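Ticket 118 – Marwat nightstand, pine, one drawer
Opened: Jul 1, 2025
Status: waiting on parts
Site: Mendville rental, back bedroom

Problem: drawer drags on the way out, then drops at the front. Guest complained. Worse in damp weather, apparently.

Tried so far
Emptied drawer, vacuumed the runners. No change.
Dry lube on both slides (Cokine spray, the one from the van). Better for a day, then back to dragging.
Snugged up the screws on the right side. One spins and won't bite, hole is probly stripped. 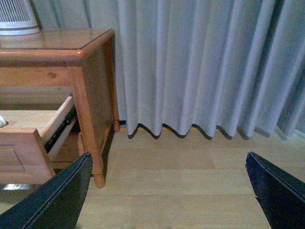 Page 2 of 4

Right-hand slide is the black metal one, you get at its fasteners with the drawer partway open. Leave it on the cabinet for now. Top and drawer front are fine, no need to sand anything. Knot in the apron is just the wood, not damage – please don't fill it again.

Update: Nuker sent the wrong length slides in December and we still have them on the shelf. Do NOT use, they stick out past the back. Reordered the right pair.

Next visit
Glue and toothpick the stripped hole, let it set overnite.
Fit new slides as a pair, not just the right.
Clear the top before you lift the drawer out, and check the feet sit level – floor slopes a bit toward the window.

Will close once the drawer runs clean with weight in it.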